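Part-Time Snack and Supper Host, Sumbridge Street After-School Club

Posted 30 December 2019

The Bronddale after-school club is looking for a kind, steady person to run our kitchen corner and sit down to eat with the children, and we would dearly love to have somebody settled in before the new term gets into full swing.

We are a small club in the old Stunton library building, on the corner of Sumbridge Street and De Smet Avenue. Children come to us straight from the elementary school, and most of them stay until a parent gets off work. There are 33 on the books this year, ages five to eleven, and they are hungry! I have been running the club for a good while now and I can tell you that the mood of the whole afternoon depends on what happens in the first half hour, when the coats come off and everybody wants to talk at once and eat at the same time.

What you would be doing

You would put out the snack when the children arrive, help the little ones with peeling and pouring, and get a simple supper ready for those who stay late. Soup, pasta, baked potatoes, that kind of thing. You would also keep the allergy list up to date with me and do the grocery order once a week. Washing up is shared between all of us, me included.

The hours are 2 to 6, Monday through Friday, during school terms. We close for school vacations, so this may suit a parent or a student, or someone retired who misses having company in the afternoon.

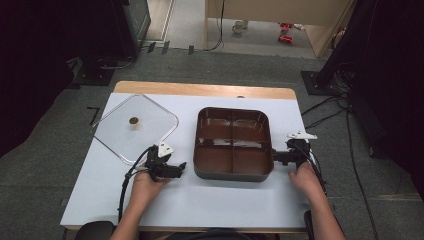

You don't need a cooking certificate to apply. We will pay for your food handler's course if you haven't taken one, and you will spend your first two weeks working alongside Maribel, who is leaving us to have her baby (we are thrilled for her, and a bit lost without her already). A background check is required for everyone who works here, and we cover the fee for that too.

More than anything we want a patient person who likes children, fussy eaters included. If you speak some Spanish, please mention it - several of our families would be glad of it.

How to apply

Write me a letter or stop by any school day after 1:30. It doesn't have to be fancy. Tell me a little about yourself, any work you have done with children or food, and something you liked to eat when you were seven. Please give the names of two people we can call.

Teodoro Lozano, Club Director
612 Sumbridge Street, Bronddale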